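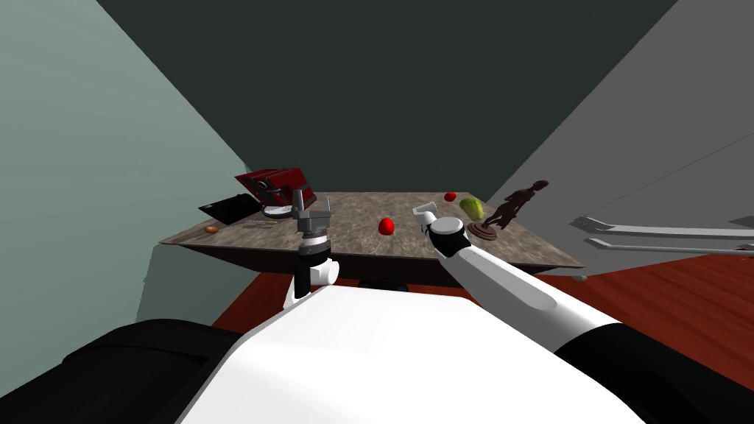

Hernine council rules on the tomato question

Oct 6, 2018

After two meetings and a petition with 342 signatures, Hernine has decided that a tomato may once again be entered in the fruit section of the spring show.

It had been a vegetable since last year, when the show society rewrote its schedule and shifted tomatoes in beside the silverbeet. The society called this tidying up. Growers on the Trorkik side of the river called it several other things, most of which the minutes record as "discussion".

The society rents the hall from the council, so the matter ended up on the council agenda between a blocked culvert and the new bin lids. The culvert was dealt with in four minutes. The tomato took the rest of the evening.

Moushumi Paul, who has won the fruit section twice and come nowhere in vegetables, spoke for the petition. She told councillors that the plant had not changed its habits since the last schedule was printed, and that she didn't see why she should have to.

"I was put next to a marrow," she said. "You can't win next to a marrow. People look at the marrow."

The opposing case came from the Navaratnam Road allotments, whose members argued that anything eaten with salt is a vegetable. Asked about watermelon, they requested a short adjournment.

Councillors voted to recommend the change, and the society accepted it the next morning with what its notice described as good grace. Entries will be judged on a plain white plate, stalks on, with no oiling. The oiling rule is new and everyone in town seems to know who it's for.

Reprinting the schedule will cost the society $1488, which it hopes to recover through entry fees and the cake stall. Cucumber growers have asked for a copy of the petition wording.

Entry forms are at the library and the Indska Street newsagent. Rhubarb remains under review.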